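Plevley bench, demonstration log
2019-02-25

Present: me, Gitau (morning only), Chepkoech from eleven. Bart on the phone about the storage quota, see end.

Count at start of session 2158 demonstrations for the kitchen set, all tasks, before filtering. Target for the plate tasks is 500 accepted. We have been slow on those and quick on the mugs, so today was meant to be plates only.

Setup

Powered both arms at nine. The left one came up with a joint offset error and had to be homed twice. Second time was fine. Checked against the reference pose and it agreed with the sheet on the wall, so I carried on. If it does it again somebody should look at the connector at the base, which Jaime had off last time to reroute the cable.

Fixed camera: exposure locked, white balance locked. Please leave them locked. The Magesa recordings have the exposure drifting all the way through whenever an arm comes near the lens, and Liliana spent most of a week trying to correct it in software before giving up and dropping them.

Wiped the mat. Re-taped the front left corner, which had lifted.

Recording software is the Golulport build from last month. I have not moved to the new one. It writes gripper width in a different unit and I don't want both in one set.

Morning session

Gitau drove, I labelled. Task was "take the front plate out of the rack and lay it flat on the mat". We recorded 41 before he had to go. I accepted most of them on the spot and put the rest in the review folder.

Reasons for review, as far as I noted them:

Plate touched the one behind on the way out and pushed it over in its slot. Happened several times. Technically the task is done, but I don't want the model learning that the neighbour doesn't matter. Liliana to decide.

Gripper closed too low, and the plate swung when lifted. Gitau got better at this after the first few. Grasping near the top of the rim and pausing before the lift gives a much cleaner trace. The pause wants to be short. If it goes on too long we get a lump of frames with no motion in them and the trimming script cuts in the wrong place.

Operator hesitated. There are two where he clearly changed his mind halfway about which side to approach from. I would throw these out. Jaime thinks hesitation is useful because it shows recovery. We have had this conversation before and it is not settled. They are tagged "hes" so either of us can find them.

One dropped packet, recording stopped by itself, file deleted.

Notes on labelling

We are still not consistent about plate names. I found "white plate", "front plate" and "plate 1" for the same object in the one folder. From now on use colour only. Position changes every time we reshuffle and a number means nothing to anybody outside this room. Chepkoech is going to write a script to convert the old ones, and will do the September files first as they are the worst.

Also agreed: the instruction text is written before the recording and not after. When it is written after, it ends up describing what the operator managed and the misses disappear.

Start of a recording is when the operator says go. End is when the gripper is open and clear of the object. Some of the Cindbridge files end at the moment of release, and the policy trained on them opens the fingers and then stays where it is.

Afternoon session

Chepkoech drove. She is lighter on the controls than Gitau and her traces are slower but smoother. It would be good to have both in the set in fair proportion. At the moment nearly all the plate data comes from Gitau, and that will show.

Reshuffled the objects between blocks using the printed layouts. I skipped the layouts with the saucepan right up against the rack, the left arm can't get its elbow round without coming close to its limit and we lose too many runs to protective stops.
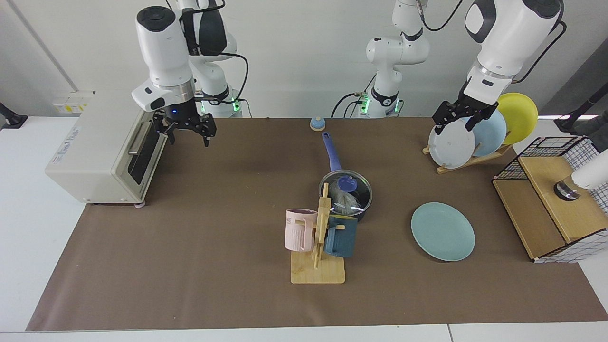
Grasping from the rack with a second arm parked is what I most wanted covered, as the policy tends to move both arms whenever either one has a job. For this layout the instruction names the white plate, with the light blue and yellow ones behind it as the wrong answers. The left gripper is closed on the top edge of the white one, the height I asked for this morning, and the right one is hovering open by the toaster oven. The teal plate lying flat on the mat beside the mug tree stays in the layout as well. It is a plate, it is easier to reach, and a model that has only learnt "go to plate" will go there. The bell, the pan and the mugs are clutter for this task and are not to be mentioned in the instruction text.

One thing to settle is where the parked arm should be. I have been leaving it wherever it finished the previous task, so the start pose varies. Chepkoech would like it sent to a fixed rest position every time, which makes the files easier to compare. My worry is that the policy then sees only one rest position and gets lost from any other. Suggested compromise: fixed position for the evaluation runs, free for the training runs. Will put it to Liliana.

The plastic bag in the saucepan, under the glass lid, needs a line in the object sheet. The sheet only lists pan and lid, and anyone rebuilding the layout from it would get a different view through the glass. I have added it by hand to the printed copy. The shared one still needs changing.

Storage

Bart says we are over quota again and wants the raw video moved off. I have asked for 100 of the early mug recordings to be kept at full resolution and the rest compressed. He is fine with that so long as it happens this week. Do not compress anything in the review folder until Liliana has been through it, the rim contact is hard enough to see as it is.

To do

Review folder: Liliana.
Rename script: Chepkoech.
Object sheet, shared copy: me.
Left arm base connector: Jaime, before the next session if he can.
More tape. We are on the end of the roll.
Print the second batch of layouts, larger this time. The object names can't be read from the operator's chair.
Ask Gitau whether he can do an afternoon, so that we are not always comparing his morning light with her afternoon light.

Arms parked and powered down at half past five. Logs copied, checksums match.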